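Search the forum
Search

Old Dell tower on its side: what would you keep?

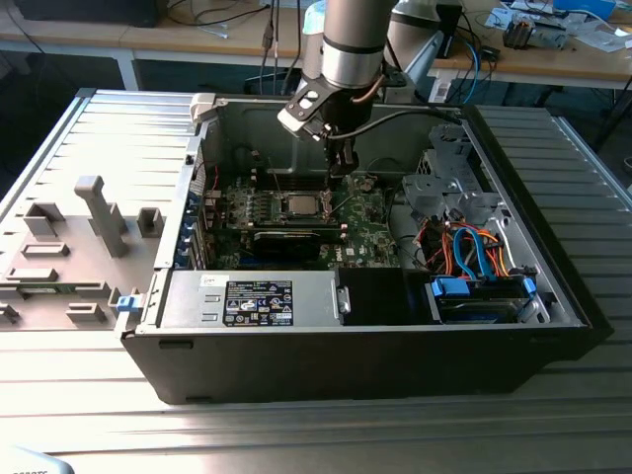

Re: what would you keep?

lockyer_tam
Got the side off at last and I'm having a ball! I love how these come apart — there's a blue latch on the panel and blue tabs by the hard drive, so you can see where your fingers should go. Plan is a full strip and clean, then it goes to my nephew for homework. Paid 60 for it, graphics card included. Keep the card or pull it?

Gustik
Keep it! Even a modest card takes some load off. And please keep that power supply with the handle on the end. I wish every case had one.

dgoodwin53
Disagree on the card. For homework it's one more fan to clog and one more thing drawing power. Pull it, use the onboard video if the board has it, and sell the card toward a solid state drive. That old hard drive is what will make him hate the machine.

lockyer_tam
Oh, the drive is going, no argument there. But he likes games...

dgoodwin53
You said homework!

Hauke F
Have you had the processor out yet? Mine had paste like dry chalk. Alcohol and a coffee filter, and don't rush it. Also photograph every cable before you unplug it. I skipped that in February and spent a whole evening on the front panel connector.

Gustik
I still say the card stays. Blow it out with canned air, hold the fan still with a finger, done. I've cleaned a pile of these for the Fonholm library and only ever tossed one card.

lockyer_tam
Card stays for now, new drive is ordered. Power supply comes out tonight so I can get at the dust under it. So excited for this one.

Comments (3)

Tamsin Ormsby
What size drive did you go for?

Warrick Sheehan
Team card here. Let the kid play something.

disville_dad
Label the drive screws! They are not the same as the case ones.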